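Birsen Coşkun
June 17, 2020

Okay friends, it's toy cabinet week at our house and I'm going to talk about it for much longer than anyone asked me to. Settle in, get a coffee. (1/11)

The short version is that we have too many soft toys and they have been living on the stairs since November. My sister-in-law Aslı finally stepped on one in the dark and said a word the kids now know. (2/11)

So the little cabinet is getting a proper job. It's wood, with the top part painted cream white and those raised panels I have always been a sucker for, and a drawer underneath that sticks a bit in humid weather. Brown paper went down on the big table first, because I like a clean surface to sort on. (3/11)

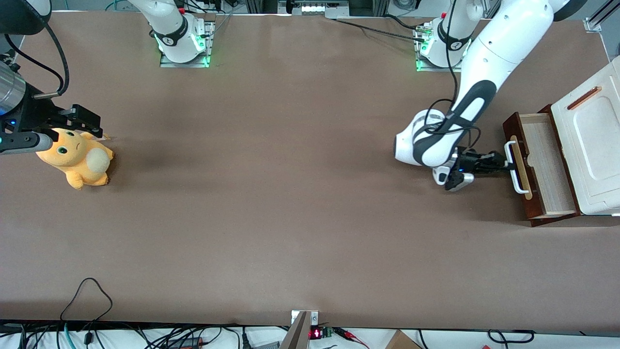 Cabinet on the right, grumpy yellow friend on the left.

Can we talk about that face for a second? Green eyes, tiny frown, curled-up tail. My youngest named him Wilto and will not discuss what kind of animal he is. I've heard cat, I've heard dragon, and once, very firmly, "a cousin." (4/11)

My rule for sorting is that everybody gets picked up and looked at properly before a decision is made. Seams, eyes, tail, smell – yes, smell, you have to. Anything with a loose eye goes in the mending bag and waits for a rainy evening. (5/11)

For washing I do the plush ones in a pillowcase with a knot in it, cool water, gentle cycle, and then they sit on the rack until I'm completely sure about the middles. Last time I got impatient and we had a very sad, musty bear. (6/11)

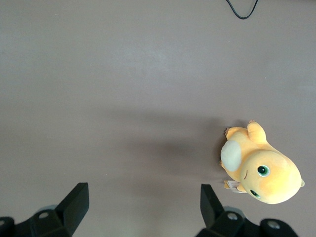

Wilto having a lie-down. Look at that cream patch!

I know it's only a toy, but that soft yellow gets me every time. It goes a bit orange down in the folds and I think that's my favorite part of him. (7/11)

Aslı asked why I don't just buy a big plastic bin and throw them all in. I've tried it! The ones at the bottom get flattened and forgotten, and then at bedtime somebody needs exactly the one at the bottom. (8/11)

Current plan is favorites in the drawer, the rest up top, and a bag for my neighbor, whose granddaughter is just getting to the hugging-everything age. (9/11)

If you have a trick for a wooden drawer that sticks, please tell me. I've rubbed a candle along the runners and it helped for around 15 days. (10/11)

More tomorrow if I get through the bears – there are a lot of bears. (11/11)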